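Footwear Storage at the Entry of a Shared Residence: Bin, Rack and Shelf Compared

Group report, Interior Products Studio
Morena Zanetti, Italo Melis, Benedetta Guerra
Studio supervisor: Marit Halvorsen

1. Background

Praltdale is a student residence with a shoes-off rule on its upper floors. Residents change into slippers at the landing and leave outdoor shoes on a rack. The slippers themselves have no assigned place. In February the floor representative, Bonifacio Collado, asked the studio whether a low-cost container could replace the pile that forms beside the door. The landing measures 202 cm between the door jamb and the stair rail, and the door swing takes up a good part of that.

The report covers house slippers only. Boots and runners stay on the existing rack.

2. Options considered

Three options were compared.

Option A, open rack. Two tiers, already in the building. Slippers with soft uppers slide off the sloped tier when the neighbouring pair is removed.

Option B, wall shelf. Needs fixings into a masonry wall, and the residence office would not approve drilling during term.

Option C, rectangular plastic bin. Sits on the floor or on a bench, can be carried to the laundry and wiped out. The bin has no dividers, so the order inside depends on how the pairs are put in.

Option C was taken forward. The budget was $80 for the landing, and it was the only option that left money for a spare.

3. Packing orientation

Most of the studio time went into one question: whether slippers should be laid flat in the bin or stood upright.

Laid flat, a pair covers most of the usable floor of a small bin. A second pair has to go on top, soles against uppers, and dirt from the soles transfers to the lining of the pair underneath. Retrieval of the lower pair means lifting out everything above it.

Stood upright, a pair takes up a narrow strip. The footprint we allowed per upright pair in the layout drawing was 43 per cent of the footprint of the same pair laid flat. The drawing assumes a closed-back slipper with a moderately stiff sole. Very soft slippers fold at the middle and lose the advantage, and we did not find a fix for this short of a divider.

Upright pairs also need support from the side. A single pair in a wide bin leans or falls over until a second pair is added. Morena's suggestion was to load from one end wall and work across, so that the wall supports the first pair and each later pair supports the next.

4. Procedure for loading

The pair is set down in front of the bin, sole-down, left and right side by side. Both slippers are gripped together near the top, lifted as one unit and lowered upright until the lower ends reach the bottom of the bin. The grip is kept until the pair stands without leaning. The second pair follows in the same way.

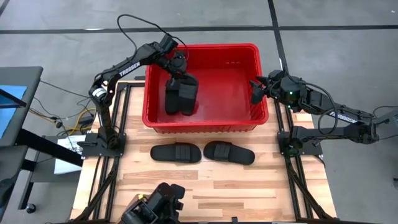 Handling the pair as a unit was preferred to placing slippers singly. Single placement allows the two halves of a pair to end up at opposite ends of the bin, which was the main complaint in Bonifacio's original note. With dark slippers of the same model the halves are hard to match again, and several residents on the floor bought the same Bredaso pair.

5. Bin selection

A thick rim was treated as a requirement - the bin is lifted by the rim when full, and thin edges flex. Colour was left open at first. Benedetta argued for a strong colour on the grounds that dark footwear is easier to find against it, and the landing light is poor after 6 pm. Side height should be lower than the upright slipper where possible, so that the top can be gripped without reaching inside.

6. Limitations

The layout figure comes from a drawing and was not checked against a full landing. Drying was not studied. Upright slippers packed closely may dry more slowly than slippers on an open rack, and damp pairs should stay out of the bin until this is known. Children's sizes were left out.

7. Further work

Italo is drawing a removable divider for soft slippers, to be cut from the offcuts in the Allurora workshop. A revised landing plan will be filed under studio reference 1743 once the residence office confirms the bench position.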